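Projects > Mekell picking group > Minutes > March

March
Minutes taken by the group secretary, Mekell picking group

We use cookies to remember your login and to see which pages get read. Carry on browsing if you're happy with that, or change your settings.

Minutes of the monthly meeting, held in the upstairs room at Stokoldale, 2.15 pm

Present: seven members from the Stokoldale side, two from Mkhize joining by phone, one from Ekinora for items 3 to 5. Two apologies received.

1. Minutes of the last meeting

Agreed with one correction. Under item 4 "gripper force" should have read "gripper width". The action on spare fingers was carried over, and is picked up again under item 6.

2. Where we are with the examples

Very good news to start with. The count of usable picks now stands at 1818, against a target of 2000 for this stage, and everybody was delighted. At the last meeting we had 1249, so that is 569 added in one month, by far our best so far. The mornings went especially well once people stopped swapping the objects after every single attempt and let the arm work through a bin until it ran into trouble.

A usable pick, for anyone reading this who is new to the group, is one where the whole attempt is recorded from start to finish and the result is marked. Failed grasps count just as much as good ones. There was a lively discussion about this, as a few people had been quietly leaving the misses out of their totals. Please put them in! The Mkhize members said their early training runs were far too sure of themselves, and they put that down to having had hardly any failures to learn from.

A further 140 attempts are on the disk but have no result marked against them. Most come from two afternoons when the marking sheet was left on the wrong page. The group agreed to go back through the recordings and mark them by eye where the outcome is plain, and to drop the rest. They are not in the total above.

3. Objects

Long item, much enjoyed. The Ekinora member asked how we choose what goes in the bin. At present we draw from the mixed crate: cups, toy building blocks, small tools, odd plastic shapes. The feeling was that the mix is right but that we place things too kindly. When a person sets out objects by hand they leave nice gaps, and the arm gets an easy life.

Agreed that from now on objects are tipped in from a tub and left as they land, including when one ends up lying on another or flat against a wall. Objects by the wall are still our weakest group by a long way, and thin things lying flat are next. Both came up in the Mkhize results too, so it looks like a shared problem and a good one to work on together.

There was a suggestion to take out anything the arm misses five times running. Not agreed. The hard ones stay in, but the operator may nudge an object after five misses and must note that it was nudged.

4. Two bins

The arrangement with one bin behind the other was talked over at length. Its big attraction is that the arm can pick from one side and drop in the other, then go back the other way, so a run can keep going without anybody refilling. The Ekinora member was very taken with this and asked for our measurements, which will be sent on.

Two points came out of it. The rear bin is narrower, and drops into it bunch up towards the middle. We may want to spread the drop points wider and see what happens. Also, the clamps need checking at the start of each session. A bin that has crept even a little throws off every position recorded after it, and the drift is horrible to correct later. A line for this goes on the start-up sheet, above the camera check.

Someone asked whether the bins should be replaced now that they are so scraped. General view: no. The scuffs and scratches give the system something untidy to look at, and we would like it to learn that a dark mark on the wall is not an object. We will buy a clean pair as well and use them for one session in five, so that the examples cover both.

5. Sharing with Mkhize and Ekinora

Mkhize have their own arm and have been recording at a different rate from ours. They will resend last month's set with the times written out in full, and we will do the same. All three groups agreed to use the same words for results: held, slipped, missed, pushed. "Nearly" is retired, with some affection.

The Ekinora member offered to run the first joint training on their machines overnight once we reach 2000. Warmly accepted.

6. Hoses, cables and fingers

Cables on the arm were raised again. When the wrist turns a long way round, the loop of hose can come between the camera and the object. Opinions differed. Some would like it tied in more tightly, others worry about pulling on it at full stretch. We will try moving one tie at a time and look at the recordings after each change. No changes during a run, please.

Spare fingers have been ordered and should be with us in April.

7. Any other business

The kettle upstairs is working again.

A member who has only ever marked results would like to run the arm. Everyone was in favour, and two sessions with an experienced operator will be arranged.

It was asked whether we might have a small open afternoon for the rest of Stokoldale when the target is reached. Lots of ideas, including letting visitors tip the tub. To be planned properly next time.

Actions

- Mark or drop the 140 unmarked attempts: marking team
- Send bin measurements to Ekinora: secretary
- Add clamp check to start-up sheet: operators
- Buy one clean pair of bins: stores
- Resend last month's set with full times: Mkhize and Stokoldale
- Try new tie positions, one at a time: operators
- Ideas for the open afternoon: all

Next meeting in April, same room, same time. Closed at 3.50 pm. 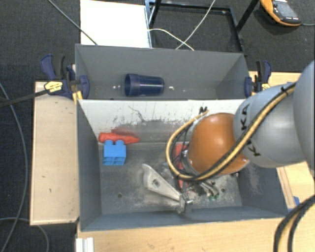 Item 4: the two bins, one behind the other, with a clamp at each side and the KUKA arm over the front one.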